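Chapter 4
Lithography: Drawing on Stone

Before you start. Read the glossary for Chapter 3 again, mostly "relief" and "intaglio". Both come back in here, and the exercises assume you know them.

Engraving cuts a line. Woodcut leaves one standing. Lithography does neither. The surface stays flat, and the whole thing works on grease and water refusing to mix. Greasy crayon on limestone, stone damped with a sponge, ink rolled over. Ink sticks to the drawing, slides off the rest. Simple enough to say. Harder to do, as anyone who has over-etched a stone will tell you.

Why it matters for the history of prints: the artist could draw as on paper. No burin, no years of training to push one. Printers liked it too. More copies, less wear, and quick corrections, though not always invisble ones.

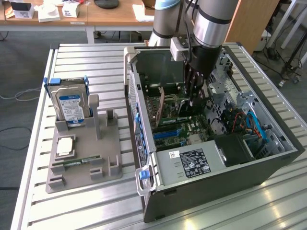 Fig. 4.1 Robotic arm with a black gripper over the inside of an open desktop computer tower.

Our main case is the Drurel album, printed at the Stostel workshop. It has 58 plates in an edition of 220. Mostly river views, some market scenes, two portraits which don't quite belong. Look at the skies first. The grain of the stone does half the work there, and the later impressions lose it. Compare with the Jullow set, 32 sheets, same river, drawn with pen instead of crayon. Drier, flatter, much cheaper to buy at the time.

The Miah collection holds both, bound together, which has confused cataloguers more than once. Section 4.3 sorts out which sheet is which. Watch the paper, not the signatures.

By the end of the chapter you should be able to tell crayon from pen work, spot a worn stone, and say why an album and a loose set need to be be catalogued differently. Colour comes later, in Chapter 5. Skip the boxed text on transfer paper if short of time, but do go back to it before the exercises.

4.1 The stone and its preparation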